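Thursday, evening

It rained until lunch and then it stopped, and the light came into the bedroom very strong. I told myself in the morning that I will do the winter clothes today, and for once I did it. October is already half gone and I still had the linen trousers on the top of the pile, and every morning I was searching for something warm with cold feet on the floor.

First I took down the two big bags from the wardrobe. I bought them four years ago, when I moved from the Flirnley apartment, and the zipper of the smaller one is not good anymore. I must pull with two hands. Inside it smelled of lavender and a little of dust. Lise Doucette gave me the lavender in spring, in small cloth bags which she sews herself, and I think it did its work, for I found no holes in anything. I checked the gray cardigan twice. Last year I had one hole under the arm and I was angry for a week.

I made the bed first, so that I could use it like a table. My mother always did it on the bed. She said a kitchen table has crumbs even when it does not have crumbs. I put everything from the bags on the chair and took the pieces one after one. Shirts for summer went into the empty bag, and I rolled them, as Chaminda showed me when we packed for Sturnilitz. The rolling is good for cotton but I do not like it for wool. Wool I fold.

Some things I decided to give away. The green dress, finally. I wore it one time, to the dinner at Mallano, and I could not breathe well after the soup. Also the brown skirt, and the scarf that scratches. I was looking at the blue jacket for a long time. It is a good jacket, but the shoulders are too wide for me and they were always too wide. Nilmini is taller and maybe she will like it. I wrote her a message and she answered with only a heart, so I do not know if it means yes.

At three I made tea and sat on the floor with my back to the radiator. Arne Böttcher called in this time, to ask about the key for the bicycle room. We spoke for 14 minutes, I saw it on the phone after, and I believe the key was one minute of it. The rest was about his knee. He has to see the doctor again next week. I said I can drive him if it is in the morning.

After the tea I did the sweaters. I like this part the most. They are heavy and they stay where you put them, not like the silk blouses, which slide down from every pile. The red one with the embroidered dark rings I left almost for the end — it is my favorite and I wanted to do it slowly. First one sleeve across the chest, then the other one, and then the bottom up.
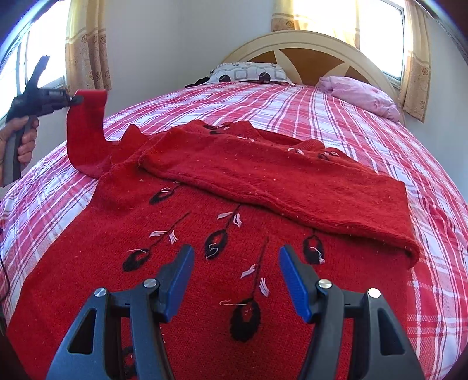

The embroidery is getting old, I must say it. There are loose threads on the black ovals and I am afraid to cut them, in case the whole thing opens. Anil Nadar told me once that a loose thread should be pulled through to the wrong side with a thin needle, and never cut. His aunt had a repair shop, so I trust him in this. I have the needle somewhere in the tin with the buttons. There is lint also, small pale pieces, and for this I will use tape. The small machine for lint I do not like, it eats the wool.

I did not put this sweater in the drawer with the others. It is on the shelf, where I can take it on Sunday if it is cold enough.

The drawer closes only if I push with my knee. I should take out the old towels from behind, but it was already getting dark and I was tired from bending. The bag for giving away is standing in the hall next to my shoes. If I leave it there I will fall over it, so I must bring it down tomorrow before work.

For dinner I had the rest of the lentils, and bread. I bought Biswas pickle again, the hot one, and ate too much of it. Now I drink water and write this. The window is open a little and somebody downstairs is practicing the same song on the piano, always stopping in the same place.

Tomorrow: tape, thin needle, call Lise about more lavender.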